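Limpieza, clasificación y almacenaje de ladrillos de juguete usados

Procedimiento para lotes mixtos de ladrillos de plástico ABS de segunda mano. Cubre la inspección, el lavado, el secado, la clasificación y el etiquetado. No es aplicable a motores, cajas de pilas, piezas con luz, ejes metálicos, elementos textiles ni hojas de adhesivos, que se separan en el primer paso y se limpian en seco.

Material necesario

- Dos barreños de plástico de fondo liso.
- Bolsa de malla fina con cremallera.
- Detergente neutro sin lejía ni suavizante. En las pruebas se usó Skesito sin perfume, diluido según la etiqueta.
- Cepillo de dientes de cerdas blandas y cepillo interdental.
- Colador de malla de cocina.
- Toallas de algodón o microfibra de color claro.
- Separador de piezas de plástico.
- Cubetas apilables y bolsas con cierre de presión.

1. Inspección previa

Vaciar el lote sobre una superficie lisa, dura y bien iluminada. Las alfombras y los manteles de tejido abierto retienen las piezas pequeñas y ensucian el resto con fibras. Un tablero melaminado, una encimera o un suelo pulido sirven igual.

Retirar primero lo que no sea ladrillo: clips, monedas, gomas, restos de lápiz, pelo. Después, separar todo lo que esté unido. Para las placas pegadas por sus caras conviene el separador; los cuchillos y los destornilladores marcan los bordes y dejan una rebaba que impide el encaje posterior.

Trabajar por tandas de 500 gramos. Con cantidades mayores, las piezas del fondo apenas reciben movimiento durante el lavado y el aclarado queda incompleto.

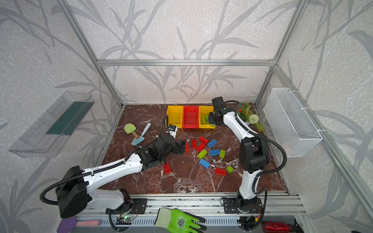

Las piezas con grietas se apartan en esta fase. La grieta típica aparece en la pared lateral, en vertical, y se localiza flexionando ligeramente el ladrillo entre dos dedos a contraluz. Una pieza agrietada encaja sin resistencia y no sujeta; no tiene reparación fiable, porque el disolvente que suelda el ABS deforma también la cavidad interior.

Apartar también las piezas impresas y las que lleven adhesivo. El agua penetra por el borde del adhesivo y lo levanta. Se limpian con un paño apenas humedecido.

2. Lavado

Llenar el primer barreño con agua templada. No superar los cuarenta grados: el ABS soporta más, pero las piezas transparentes y las flexibles, de otros plásticos, pierden forma o se empañan. Por la misma razón se descartan el lavavajillas y la secadora.

Añadir el detergente y remover antes de introducir las piezas. Sumergir la tanda dentro de la bolsa de malla, cerrar y agitar a mano durante dos minutos. Dejar en remojo media hora. Repetir la agitación.

Si el agua sale turbia, cambiarla y empezar de nuevo. Un lote procedente de trastero suele necesitar dos aguas; uno que haya estado en caja cerrada, una.

Las manchas de cera y de plastilina no salen con detergente. Enfriar la pieza en el congelador, desprender el grueso con una espátula de plástico y terminar con el cepillo. No usar acetona ni quitaesmalte en ningún caso. El alcohol isopropílico puede emplearse en ABS opaco, en contacto breve y tras probar en una cara oculta.

3. Limpieza de la cara inferior

La suciedad compacta se acumula en la cavidad, entre los tubos y la pared. Colocar el ladrillo boca arriba por su lado hueco y pasar el cepillo interdental por el hueco que queda entre cada tubo y la pared, siempre en el mismo sentido. El interior de los tubos se limpia con el mismo cepillo, girándolo. Aclarar bajo un hilo de agua con el colador debajo, para no perder piezas por el desagüe.

En los ladrillos de una sola fila no hay tubos, sino pasadores macizos más delgados. El cepillo debe entrar sin forzar; si se fuerza, el alambre raya el plástico.

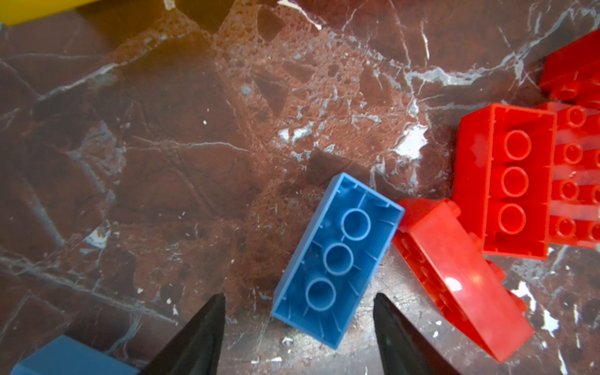 Según Ettore Cirillo, el paso del cepillo interdental puede omitirse en los ladrillos grandes si el remojo se alarga a toda una noche, y solo merece la pena mantenerlo en las placas finas, donde el polvo endurecido impide que la pieza asiente del todo. Añade que él cambia el agua antes de acostarse y que no ha observado pérdida de color.

El remojo prolongado es una alternativa válida para ABS. Debe evitarse cuando el lote incluya ruedas con neumático de goma o cualquier elemento con pasador metálico, por riesgo de óxido.

4. Aclarado y secado

Aclarar en el segundo barreño con agua limpia hasta que no se forme espuma. En zonas de agua dura, un último aclarado con agua destilada evita el velo blanco en las piezas oscuras y transparentes.

Sacudir la bolsa y extender las piezas sobre la toalla en una sola capa, con el hueco hacia abajo. A las pocas horas, darles la vuelta para que se evapore el agua retenida en los tubos. El secado completo requiere un día en habitación ventilada, y dos en enero o con la ropa tendida en el mismo cuarto. Un ventilador a velocidad baja acorta el plazo. El secador de pelo, solo en aire frío.

No secar al sol. La radiación amarillea las piezas blancas, grises y azul claro, y el cambio es irregular según la cara expuesta.

Guardar piezas con humedad residual produce olor a cerrado. Si ya ha ocurrido, repetir el lavado completo.

5. Clasificación

Clasificar por forma y no por color. En una cubeta de piezas rojas mezcladas es difícil encontrar una placa concreta; en una cubeta de placas de colores mezclados, el color se distingue enseguida.

Orden recomendado:

- Ladrillos, por anchura y después por longitud.
- Placas, con el mismo criterio.
- Losetas lisas.
- Pendientes y curvas.
- Piezas técnicas: ejes, pasadores, engranajes.
- Ruedas, puertas, ventanas y accesorios.

Subdividir una categoría cuando pase de 200 piezas. Por debajo de esa cantidad, la subdivisión ocupa más espacio del que ahorra en búsqueda.

Los ladrillos de marcas compatibles se guardan aparte. Las tolerancias varían y una pieza ajena puede quedar bloqueada o demasiado suelta. Dario Ferraro los identifica por el logotipo de la parte superior del tetón; las piezas sin marca van a una cubeta única.

6. Almacenaje

Para el uso diario, cubetas abiertas de frente bajo, que permiten ver el contenido sin sacarlas. Las Resberg de 62 milímetros de fondo bastan para losetas y piezas técnicas; para ladrillos se emplean las Donati de 88. Ambas medidas caben en la misma balda si se colocan en filas distintas.
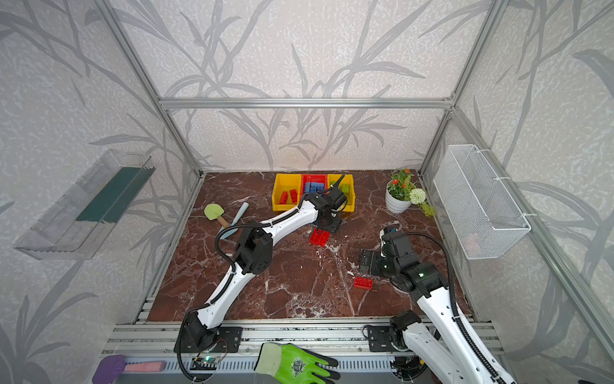
Ladrillo rojo junto a las cubetas de almacenaje.

No llenar las cubetas por encima de tres cuartas partes. Con la cubeta colmada, las piezas caen al extraer una y acaban en la categoría contigua.

Para almacenaje prolongado, usar bolsas con cierre de presión y expulsar el aire sin hacer vacío. Las bolsas se colocan en vertical dentro de una caja opaca, lejos de radiadores y de ventanas. Las piezas de goma van en bolsa propia: el plastificante migra y deja marca en el ABS contiguo.

7. Etiquetado e inventario

Etiquetar el frente de la cubeta con la medida en tetones y un dibujo de la pieza. La cinta de rotular Clustus se despega sin residuo; la cinta de papel, no siempre. En las bolsas, la etiqueta se introduce dentro, con el texto hacia fuera.

El inventario por peso es suficiente en la mayoría de los casos. Pesar diez piezas iguales, dividir y aplicar el valor al peso neto de la cubeta. Anotar la tara en la base con rotulador permanente antes de llenarla.

Revisar las cubetas de uso diario dos veces al año. Si solo hay polvo superficial, basta con pasar las piezas por el colador y soplar con una perilla de goma.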